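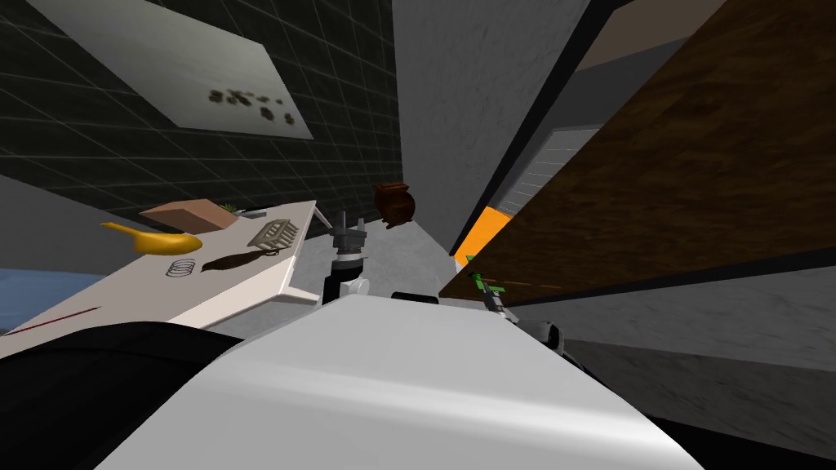

Rosário Neves wrote to ask whether the Grullwood mat will stop her kitchen table from getting those pale rings under hot mugs, and whether it's worth the extra money over a folded dish towel. Yes to the first one. On the second, well, I sell the things, so take this with a grain of salt, but I used a dish towel for years and I have the rings to prove it!

Shop > Kitchen & Table > Mats and Runners > Grullwood Felt Table Mat

I started carrying the Grullwood after my sister left hers at my place and I kept "forgetting" to give it back. It's thick wool felt, pressed pretty firmly, so a full glass stands up straight on it and doesn't wobble. The edges are cut clean with no stitching – I was worried they'd fray, and mine haven't, though I'm not exactly gentle with it.

You get two sizes. The small one fits one plate and a glass with a bit of room left over. The long one is a runner, and it's what I'd pick if your family is the kind that puts the pot right in the middle and lets everybody dig in. Colors are oat, moss and a dark blue that hides coffee really well (ask me how I know).

Please don't put a pan on it straight from the oven. Mugs, teapots and warm serving dishes are fine, but for cast iron you want the Simões cork trivet, and I usually just set that on top of the runner.

Cleaning is easy. Shake it out, blot spills with cold water, lay it flat to dry. I put one in the washing machine last July to see what would happen and it came out the size of a potholder, so now I have a very nice potholder.

We got 400 of the small ones in this time and 30 runners, so the runners will go first. Gil-soo So packs the orders and rolls the runners up in paper, so let yours rest flat overnight and the curl drops out. Questions? Write me, I read everything, even if I'm slow in the evenings!

Related items
Simões Cork Trivet
Clurnine Linen Napkins
Drarkgate Table Wax
Grullwood Felt Coasters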